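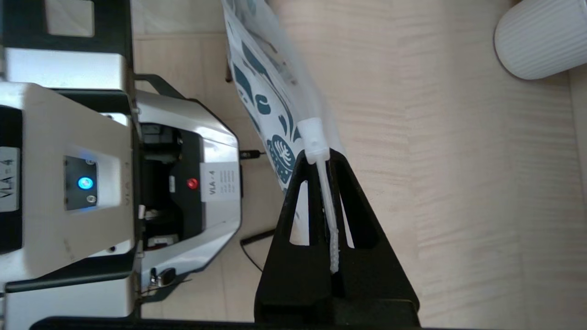 A milky plastic tie on the neck of a clear bag.

Search this site Enter keyword Go
Opinion > Household > Small Things

In Praise of the Bag Tie
By Orysia Tkachuk

I love a bag tie, and I'll say so to anyone standing in my kitchen! Give me one plain strip of plastic with a squarish head and a bit of texture to hold on to, and I'm happy. A knot in a bag is a small act of violence. You pull it tight on Sunday's rice and by dinner you're tearing the thing open with your teeth.

My friend Roksolana Vakulenko is a clip person. Fine, but clips are bulky, and they pop off in the freezer (mine do, anyway). I bought a pack of 149 ties last December and they live in a jar by the stove, where I can grab one with flour on my hands. Clear bags only, please, so I can see if it's lentils or barley.

Twist the neck first, then put the tie down low, close to the food. I've closed the same bag of oats 10 times this month and the bag still looks great.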